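The Door at Trevunano

The door at work knew my face before my boss knew my name. That was my first week at Trevunano, and I thought it was the coolest thing in the world. You walked up, the little screen said GOOD MORNING, KALLIOPI, and the lock clicked. I used to slow down a bit so the people behind me could see it happen!

Then one morning it said GOOD MORNING, STAMATIA.

I went in anyway (it was raining). Stamatia Bakalis worked two floors up in contracts, and we look nothing alike. She's a head taller than me and has the kind of eyebrows people pay for. I emailed her a picture of the screen and she wrote back, "Congratulations, you have my parking spot."

By lunch I had her calendar, too. The system was called Raptis, and it didn't only do doors. It did the printers, the coffee account, the lockers and the time sheets, and as far as Raptis was concerned Kalliopi Vasilakis had stopped coming to work. I got a very polite letter about it, dated 2020-03-18, telling me I had 1,227 minutes of unexplained absence. I read it at my desk.
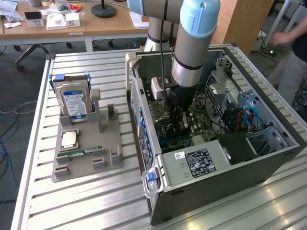 I took the letter down to Satish Tomar in the basement, thinking that if anybody could put me back, he could. Satish had been fixing computers since I was in grade school, and he had a tower lying on its side with the cover off, all red and blue and black wires near the back, and he kept his eyes on it while I talked. "Did you ever say yes to the photo?" he asked. What photo? The photo for the door, he said. There was supposed to be a form. I told him I'd never seen a form, I'd just walked up one day and it knew me, and he put down his screwdriver and looked at me for a good long while.

"Eighteen people have come down here," he said. "You're the first one who wasn't mad about the coffee."

So I started asking around. Lambros Theodorakopoulos in payroll hadn't signed anything. Neither had Stamatia. The faces had come from the holiday party slideshow, the one with the reindeer antlers, and I had been standing right behind her in every single shot.
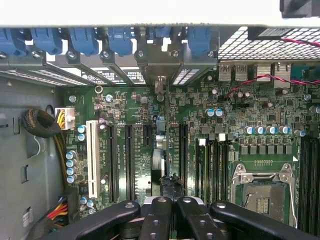 Blue clips and metal slot brackets inside an open desktop computer.

Mereana Tuhiwai ran the building, and I'd always been a little scared of her. She read my letter twice. Then she asked whether I wanted my name fixed or my face taken out, and I hadn't known those were two different things.

"Out," I said. "Please."

It took until June. They gave me a plain gray key, number 9, and it sticks when it's cold, so you have to lift the handle while you turn it. Stamatia asked for one the week after. Some mornings we get there together and she holds my coffee while I fight with the lock, and the screen lights up and looks at us both and says GOOD MORNING, and then there's a blank where the name goes.

More stories
The Foltach Upgrade
My Sister's Password
Night Shift at Kesomton
Please Hold for Gregory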